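Nerix Opens Textile Collection Service for Private Homes

Postalden, November 15, 2020 - Nerix, a company for textile reuse, today announces the start of its home collection service in Postalden and in the neighboring town of Baluyot. From now on, households can give away clothes and bed linen which they do not need anymore, without leaving their home.

Until today, residents had to bring their textiles to one of the two Nerix drop-off points. Many customers have told us that this was difficult for them, especially for families with small children and for older persons. With the new service, a driver comes to the door on the agreed day and takes the bags.

The booking is simple. The customer chooses a day on the Nerix website and receives a confirmation by e-mail. Each household can give up to 10 bags for one collection. The bags should be closed and placed at the entrance before 8 in the morning. The first collection is free of charge. After this, the price is 3 dollars for each visit, also when there is only one bag.

"We have asked our customers what stops them from giving their old clothes, and very often the answer was the transport," says Solange Magalhães, managing director of Nerix. "People have the bags ready in the bedroom for months. We want to make this last step easier, and I am very happy that our team could prepare it in such a short time."

All textiles are brought to the Nerix sorting hall in Sumia. There they are checked by hand and divided by material and condition. Pieces in good condition are sold in the Nerix shops. Cotton which is too worn for selling is cut into cleaning cloths for workshops - a product that Nerix offers since April. Shoes, pillows and carpets can not be accepted at the moment.

Together with the service, Nerix publishes a short guide for sorting at home. It recommends to begin with one room only and to put every piece on a flat surface, where holes and stains are easier to find. The guide has 30 pages and can be downloaded without registration.

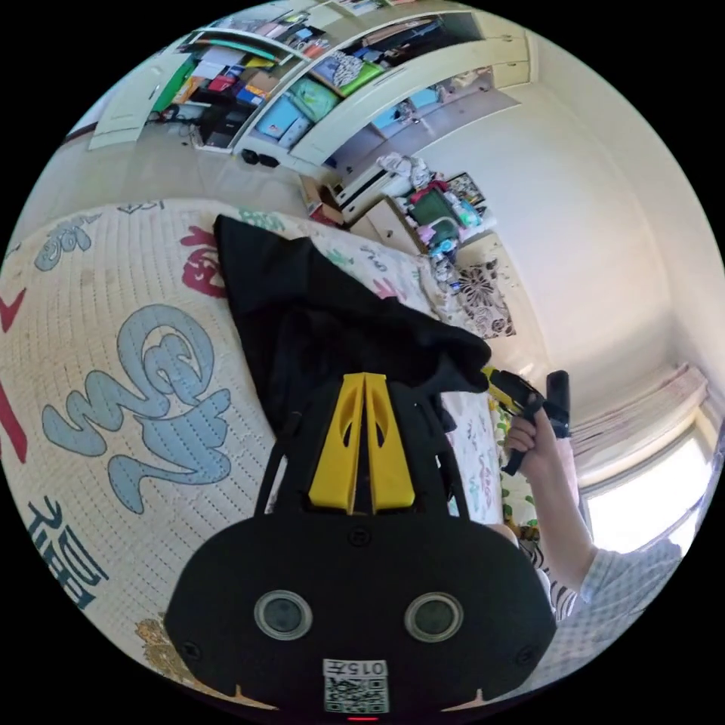

A black cloth laid across a bed.

Bookings for Postalden and Baluyot are open now. Nerix plans to offer the service also in Sumia next year, the exact date will be communicated later.

About Nerix
Nerix collects, sorts and sells used textiles. The company has its head office in Postalden and its sorting hall in Sumia.

Press contact
Nerix, Press Office, Postalden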